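九月通讯 · 家务自动化栏目

机器能收拾厨房台面了吗

过去几期里,读者来信问得最多的问题是:家里的活,机器到底能干到什么程度。扫地和洗衣不在此列,那两样早有专门的机器。大家问的是饭后那十几分钟的零碎活,把盘子端走,把剩下的点心装起来,把餐具放回架子,把台面擦一遍。这一期就只谈这件事,而且只谈台面上的部分。

先说结论。单个动作已经做得不错,连起来做还不行。如果您正打算为这个用途花钱,建议再等等。

我们这次跟的是Culel的一个小项目,项目名叫Gil,负责人是Kyung-hwa Min。Gil的目标定得很窄:一条机械臂,一块厨房台面,若干常见物品,听一句指令,做一件事。指令都是普通人会说的话,比如“把点心放到托盘上”“把盘子挪开”。它不开柜门,不开水龙头,也不碰刀。

项目组的大部分工作在仿真环境里完成。这样做的好处很实际,盘子摔了不用买新的,台面可以一夜之间换几十种摆法,同一个动作可以反复试到满意为止。坏处也很实际,后面会讲到。

Gil最近一轮测试共跑了2107次,每次一条指令,限时完成,超时算失败。拿取单个硬质物体并放到指定位置,成功率是57%。换成软的或者容易碎的东西,成功率降到31%。需要两步以上的任务,例如先挪盘子再放点心,只有9%。项目组没有把这几个数字合成一个总分,Min女士的说法是,合成以后好看一些,但用户不会因为平均分高就少收拾一次桌子。

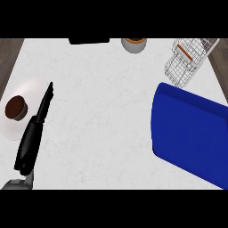 软的东西为什么难,值得多写几句。夹爪靠两侧合拢来固定物体,合得松了会滑,合得紧了会压坏。杯子和罐子的余量大,稍微偏一点也能拿起来。点心的余量小,形状又不规整,而且人摆点心很少摆在盘子正中。像左边盘子里这块棕色的小点心,位置就靠着盘沿,手指要从上方下去,既要避开盘沿,又要在点心两侧留出差不多的空隙。人拿的时候会顺手把盘子转一下,机械臂默认盘子是不动的,只能自己去找角度。Gil在这类摆法上的失败,多数出在下手之前的那一段,手臂反复调整姿态,时间就用完了。真正捏坏的反而不多。

放下去比拿起来容易。托盘这类目标面积大,有一点误差也算完成。但目标换成网架就麻烦得多,铁丝细,格子之间是空的,深度判断容易出错。项目组试过把网架从任务里去掉,后来又加了回来,理由是家里的厨房多半有这么一个架子,去掉了测试就没有意义。

指令本身也有问题。“把它放到旁边”这种话,人听了不会多想,机器需要知道是哪个旁边。Gil现在的处理办法是选离得最近的空处,这个规则简单,大多数时候也说得过去,只是偶尔会把东西放到离台边太近的地方。Min女士的小组正在加一条限制,规定物体放下后要离台边有一定距离。这条限制加上以后,空间紧的时候机器会干脆拒绝执行,所以还在调。

再说仿真和真实厨房之间的差距。今年早些时候,项目组把同一套程序搬到了Prernemwood的样板厨房,用的是真机械臂和真台面。硬质物体的表现下降有限,软的东西下降明显。几个主要原因如下。

光线。仿真里的光是均匀的,样板厨房有一扇朝西的窗,下午四点以后台面反光很重,白盘子放在浅色台面上,边缘几乎认不出来。后来拉上窗帘,情况好转,但总不能要求用户做家务前先拉窗帘。

表面。真的盘子有油,真的台面有水。夹爪的指尖沾了一点糖霜之后,后面几次抓取都受影响,需要人去擦。擦指尖这件事目前没有自动化方案。

重量。同样大小的两块蛋糕,一块松一块实,重量可以差出很多。程序里写的是一个固定值。

速度也要提一下。从听完指令到把点心放好,样板厨房里的机械臂动作很慢,旁边站着的人往往忍不住伸手。参观当天就有人这样做了,机械臂按设计停了下来,等人把手拿开再继续。安全方面的设计目前看没有大问题,慢就是安全的代价之一。

有读者问到Wukon的厨房助手套件,想知道和Gil比怎么样。我们还没有拿到样机,只看过演示。演示里的物品都摆得很开,盘子也固定在垫子上,和家里的情况有距离。等拿到实物再写。

对准备购买的读者,眼下可以参考这么几点:

如果需求是固定位置、固定物品的搬运,比如店里后厨把同一种杯子从一处挪到另一处,现有产品可以考虑,建议先要求试用。

如果需求是家里饭后收拾,目前没有值得推荐的产品。

看演示时,请对方把物品换个位置再做一遍,最好换成软的东西,放在盘子边上。能做成,再往下谈。

问清楚失败以后怎么办。有的机器会停在原处等人,有的会退回起点重来,后一种在台面上东西多的时候容易碰倒别的。

电源和安装也常被忽略。Gil用的机械臂要固定在台面一侧,占去一块地方,小厨房未必腾得出来。项目组在考虑吊装,还没有图纸。

Min女士说,下一轮测试的重点是两步任务,先把那个9%提上去。她没有给时间表。测试会继续使用现在的台面和物品,另外增加几种盘子,包括深盘和椭圆盘。结果出来以后本栏目会跟进。

来信请注明厨房台面的大致尺寸和最想交给机器做的一件事,下一期打算集中回复。上一期关于叠毛巾机器的来信较多,没有刊出的部分也放到下一期。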